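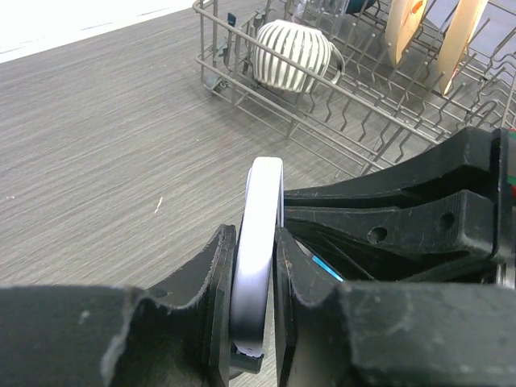

The narrow side of the white object, held upright

Project report, Emília Ševčík, 7 Jan 2022

My project was about a boring question I really like: which part of a phone do we hold on to? I started in October with a pile of old magazines and a ruler, and ended up spending most of my time on the edges (I did not expect to care this much about edges!).

I wrote to 100 people through the Walton student list and asked them where their thumb sits when they pick their phone up off a table. Plenty of them had never thought about it and had to go try it before they could answer, and I loved that. The most common reply was "near the buttons, so I don't press them by accident," and then a lot of the same people said they press them by accident.
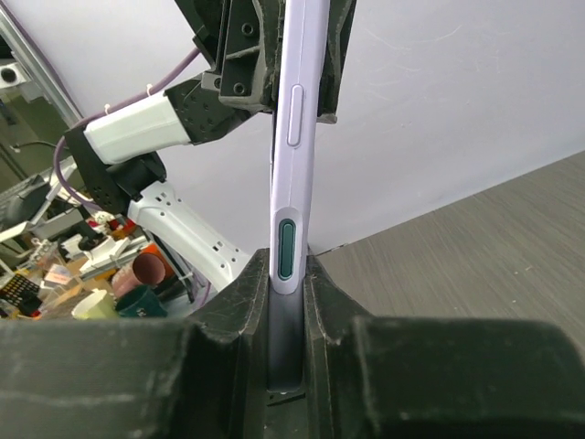
Buttons got their own chapter after that. My teacher, Mrs. Cieślak, told me to stop writing about screens and look at what a fingertip can find in the dark, so I did. Color is a big help in daylight: a teal oval on a lavender side is easy to pick out, while the long button higher up is lavender too and mostly shows by its faint shadow. With your eyes shut none of that matters, and you need a ridge or a dip. I tried this at home with two phones and a scarf over my eyes, and I took a lot of screenshots by mistake.

I also learned that upright is a bad way to store a phone but a great way to study one. Lying flat, the sides just disappear.

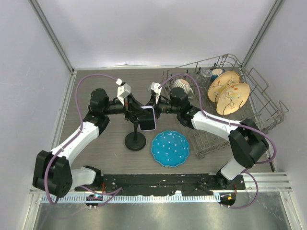 Upright and slightly tilted, black face with a lavender border

If I had more time I would ask left-handed people separately. I mixed everybody together and I think that messed up my thumb chart. The full answers are in the blue Worneck folder, behind the chart.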